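Implementation intentions

An implementation intention is a plan that ties a thing you mean to do to a particular moment or place, usually in the form "if X happens, then I will do Y". It's the difference between "I want to ring my sister more" and "when I've put the bins out, I'll ring my sister". I've been keeping this set of pages on habits and motivation for a while now, and this is the entry people write to me about most, so I've made it longer than the others.

Background

The idea comes from research on goals, where psychologists had noticed a gap between what people say they'll do and what they end up doing. Most of us know that gap rather well! Having a goal tells you where you'd like to get to, but it leaves open when you'll start, and that's the bit that slips. An if-then plan settles the question in advance, so that when the moment turns up you've less deciding to do.

How the plans work

The usual explanation has two parts. The first is that naming a cue makes you more likely to spot it (I never noticed how often I stood waiting for the kettle until I'd hung a plan on it). The second is that the response starts to feel fairly automatic once it's been linked to the cue, a bit like a habit, though you haven't had to repeat it for months first.

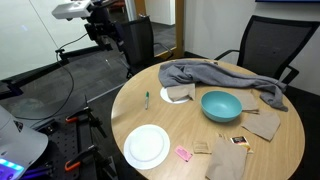 The cue matters a great deal. "In the evening" is too woolly, and so is "when I have time". Something that already happens every day is much better, such as locking the front door or taking your shoes off. Adwoa Adjei, who ran the evening course in Warraich where I first came across all this, used to make us read our plans aloud, and if anyone else in the room could ask "yes, but when?" we had to go back and write it again. I rewrote mine 4 times.

Coping plans

A close relative is the coping plan, where the "if" is an obstacle. "If I feel like skipping my walk, then I'll put my coat on and go as far as the post box." I find these harder to write, as you have to admit what usually trips you up. Elikem Korletey's workbook, which we used on the course, gives them a whole chapter and suggests writing them after a bad week, when the excuses are still fresh in your mind.

Limits

They don't do much for a goal you don't care about. I once made a beautiful plan for learning chess openings and dropped it by May, and I didn't miss it. Having too many at once seems to weaken them too. My friend Ayuba Appiah had five on the go and said they'd turned into one more list to feel guilty about, so he kept the one about his physio exercises and crossed out the rest.

See also

Habit stacking
Procrastination
Self-talk
Willpower (this page needs a good tidy, sorry)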